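Skanunholm, 26 November 2023

**Elar opens the Tapia Yard, a new place for shops, homes and food at the old bus depot**

Elar, the owner and developer of the former bus depot on Harbor Street, is pleased to inform that the Tapia Yard is now open to the public. The yard brings together shops, a food hall, rental apartments and a small square for events, all on the land where the city buses were parked and washed during many years.

The opening was held in the covered part of the square. The ribbon was cut by Fengying Ren, director of development at Elar, together with two former bus drivers who worked at the depot until it closed. After the ribbon, the doors of the food hall were opened and 500 visitors received a free cup of soup or coffee. It rained in the morning, so the brass band was moved under the roof, where it sounded rather louder than planned.

"When we bought this site, many people advised us to take everything down and to begin with an empty lot," said Fengying Ren. "We walked through the big hall with the builders and we decided to keep it. The roof was in good condition. The floor was not, and we had to make a new one. I am very happy that people who knew the depot can still recognize it."

**What is in the yard**

The ground floor has 12 shops. Most of them are rented to local businesses, among them a shoe repair, a pharmacy, a bicycle store and a bakery that moved from the other side of Harbor Street and kept all its staff. Two of the shops are still free. Elar is in talks with a bookseller for one of them and hopes to give news on this before spring.

The food hall takes the place of the old repair hall. Kitchens stand along the north wall, and the long tables are shared by all guests. The inspection pits in the floor, where the mechanics used to stand under the buses, were closed for safety, but their shape is marked with darker tiles. The big sliding doors to the street were also kept. In summer they will stay open during the whole day.

Above the shops there are 50 rental apartments, with one, two or three bedrooms. The first tenants received their keys in October and the rest of the homes will be handed over step by step. Each apartment has a storage room in the basement and a place for bicycles. Parking for cars is limited, and tenants who need a space are asked to write to the rental office early.

**The construction**

The main contractor was Clornov, who also did the earlier work on the ferry terminal. The work was divided in two stages, so that the bus stop in front of the site could stay in use. It was moved only one time, for the new water pipe, and it is now back at its old place with a longer roof.

Most difficult was the ground under the washing area, which had to be cleaned before anything could be built on it. This took longer than in the first schedule, and the opening was moved from early summer to now. Elar thanks the neighbors on Harbor Street and Mill Lane for their patience with the trucks and with the noise, and especially the music school, which changed its exam dates.

The bricks from the demolished office wing were cleaned and used again in the walls around the square. The old depot clock has been repaired and hangs over the west entrance.

**Rents and small businesses**

For the small stands in the square, Elar offers short contracts, beginning from one month. A stand can be rented by anybody who lives or works in Skanunholm and has the needed permits. The company wishes in this way to give new businesses a chance to test the place before they sign for a longer time. The first stands are given to a florist, a seller of used records and a family who makes cheese.

"A normal shop contract is a big step, and I understand why people are afraid of it," said Fengying Ren. "With one month you can see who walks by and what they ask for. If it does not go well, you have lost a month and not your savings."

**Next steps**

In the second phase Elar plans a low office building on the east side of the site, where the fuel station was. It is designed for small firms and will have 100 desks. The drawings were given to the city in October and can be viewed in the lobby of the rental office. Comments from the public are welcome there, in writing or in person.

The square will also be used for a winter market, with stands open in the afternoon and evening. The program is hung up at both entrances. Groups who wish to use the square for a concert, a school event or a meeting can reserve it without payment, if the event is open for all.

**Visiting**

The food hall opens at eleven in the morning and closes at nine in the evening. The shops set their own hours. The west entrance and the elevator are suitable for wheelchairs and strollers; the entrance at Mill Lane has four steps and will receive a ramp when the paving there is finished.

Journalists who wish to visit the apartments or to speak with the tenants of the shops are kindly asked to contact the press office of Elar in Skanunholm in advance. 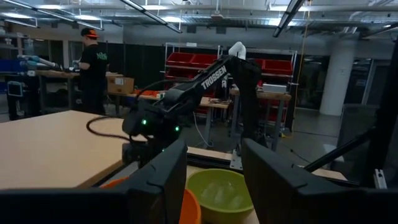
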